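Workshop notebook, Bilell shed
17 January 2019
Posted by the dye bench
4 shares | 3 comments

Back at the bench after the break and straight into the wool. I'd left a note for myself in October saying "try the eucalyptus again, go slower", so that's what I did (mostly!). The leaves came from the big tree out at Keane, bagged up and dried on the rack, and I weighed out 473 g for the pot.

The Barasix yarn is still my favourite for this. It takes colour evenly and doesn't go hairy when you look at it sideways. I did a 100 g skein with alum and another with nothing at all, just to see. Held the pot at 70 degrees and kept my hands off the dial, which is a first for me.

The alum skein is a proper burnt orange, and the plain one went a sort of weak tea colour that I like more than I expected. Greyer near the ties, so I've tied too tight again. Looser figure eights next time, please, whoever's winding.

Washing: mesh bag, zip done up all the way, cool water, no agitating. I still reckon the fine net is kinder to the yarn than the old pillowcase was. 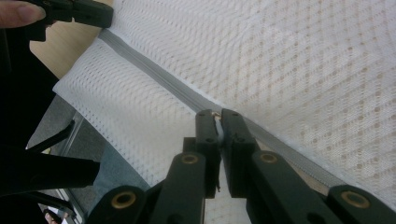 Next up

Try the Grarkness fleece in the leftover bath. Find the good thermometer. Order more alum before we're scraping the tub.

Comments (3)

dyepotdreamer: Ooh, save me a bit of the weak tea one!

woolshed_west: Did you soak the leaves overnight first? Mine go muddy if I skip it.

dye bench: Yep, overnight with the lid on, then strained through an old tea towel.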